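Sorting and Loading: A Study of Small Laundry Spaces

6 min read

May
By Manaia Tamihana

Introduction

This report covers the laundry part of our second-year project on small utility rooms. Tane Lowther and I worked on it together. Tane did the room layout and I did the clothes handling and wrote up the results. The brief from the Brostlow housing course asked us to pick one household job and look at how the room helps or gets in the way of it. We picked sorting clothes and carrying them to the washing machine, which everybody does and few people plan for.

We wanted to answer two questions. First, where should the basket stand in relation to the machine? Second, does the type of cloth make a difference to how a garment should be picked up and carried?

Background

Most of the advice we found on laundry rooms is about storage. The course handbook by Witkowska has one chapter on utility rooms and it deals with shelf heights and ventilation. It says a basket should be "within easy reach" but gives no distance. Our tutor pointed us to an earlier student report, the Jusel flat study, where the basket was kept on the floor. The people in that study complained of bending, and small items such as socks were often dropped on the way to the machine.

We decided to keep our basket off the floor from the start.

The room

The layout is for a combined bathroom and laundry, the kind found in a small flat. There is a front-loading washing machine against the back wall, a toilet, and a vanity cabinet on slender legs. The floor is striped carpet. Carpet is a poor choice for a real bathroom and we would not recommend it, but it is quiet and things dropped on it do not roll.

The basket stands on a light wooden side table. It is a white one with lattice sides and a handle opening cut in the end. Tane first drew the table next to the machine, but this blocked the space needed to open the door, so the drawing was changed. In the final layout the table is in front of the toilet. This is not ideal either, and we come back to it below.

Tane allowed 674 mm of clear floor in front of the machine for the door and a person crouching. The budget for furniture was 200 pounds, and the side table came second-hand from Gillia, a reuse shop near the college.

Method

We used a mixed load of everyday clothes. The garments were put down in a loose heap and taken one at a time. For each we noted how it was held, whether it trailed, and whether it needed a second grip before it reached the basket or the machine. We did not fold anything, as the clothes were going to be washed.

Two ways of holding were compared. In the first, the garment is pinched at one point and lifted. In the second, it is gathered into a bundle before it leaves the surface.
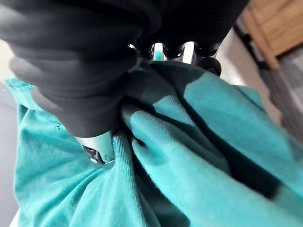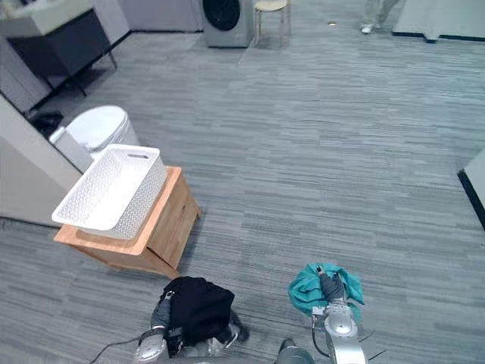
Figures 1 and 2. Teal knit garment gripped in folds (first); black and teal garments held above the carpet, with the basket on the side table (second).

Results

The soft knits were the easiest to take hold of. The cloth creases readily, so a pinch in the middle pulls in several folds at once and gives plenty to hold. The drawback is that the rest hangs down. With the single pinch, sleeves and hems trailed over the edge of the table and sometimes caught on the basket handle.

Gathering took longer for each garment but fewer pieces had to be picked up again. Over a whole load we thought the two methods came out close on time. Tane preferred the pinch for small things and gathering for anything with long sleeves, and I ended up doing the same.

Dark clothes were harder to deal with than we expected. On a black garment it is difficult to see where the neck or hem is, and we often took hold of the wrong part. A brighter lamp over the table helped. We used one rated at 500 lumens.

Discussion

Raising the basket cut out most of the bending. The lattice sides were useful because you can see if something has been left at the bottom.

The position of the table is the weak point. It is in the way of the toilet, and in a shared flat it would be moved every day. A narrow shelf fixed to the partition wall would do the same job, and Tane has drawn this as option B in the appendix. We did not have time to build it.

We would also repeat the work with towels and bedding, which are much heavier and would not fit in the basket together.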